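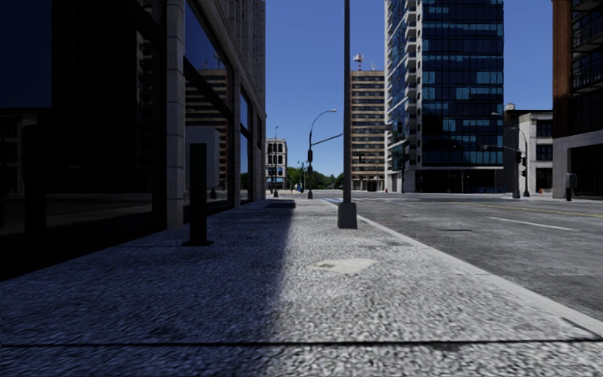
Noreen Khattak: I don't think this is the planner. I replayed the run twice with the route locked and the robot still stops at the shadow line. Please check the ground segmentation before anyone touches the route costs again.

Ticket: Sidewalk robot halts on open pavement, Plukisico sim
Opened: Oct 23, 2019
Assigned to: Ghassan Boutros
Component: perception / ground segmentation
Severity: 2

Problem as reported
Robot drives straight along the block toward the intersection. Where the paving goes from building shade into full sun it brakes hard, reports DROP_AHEAD and waits for an operator. No people or traffic in the run. Clearing the fault gets it moving, then it faults again at the same spot. Seen in 5 of 8 runs on the Menby build. The August build does not do it.

Ghassan Boutros: Agreed, not the planner. The cost map shows a strip of cells marked as a drop, and the strip follows the edge of the shadow diagonally across the walkway. Depth in those cells is flat. The curb is marked correctly and so is the light pole.

Tried so far:
Restarted perception node. No change.
Turned off reflections in the windows. No change.
Turned off sun shadows. Fault gone.
Shadows back on, old segmentation weights. Fault gone.
Shadows back on, new weights, depth check forced on. Fault gone.

So the new weights read the shadow edge as a curb edge, and the depth check that should overrule them is off. The Menby config has depth_confirm set to false. It was switched off for a timing test and merged that way.

Noreen Khattak: Does the real curb still trigger with the check on? I don't want to trade a false stop for a robot in the road.

Ghassan Boutros: Yes. Steered it at the curb by hand at low speed and it stopped short each time. Logs are in the Shaikh folder. I have not tested at full speed.

Noreen Khattak: Do full speed before you merge. Hold the Prurkstead update until then.

Status: fix in review. Config change only, weights stay as they are. Retraining with more hard shadows goes in a separate ticket.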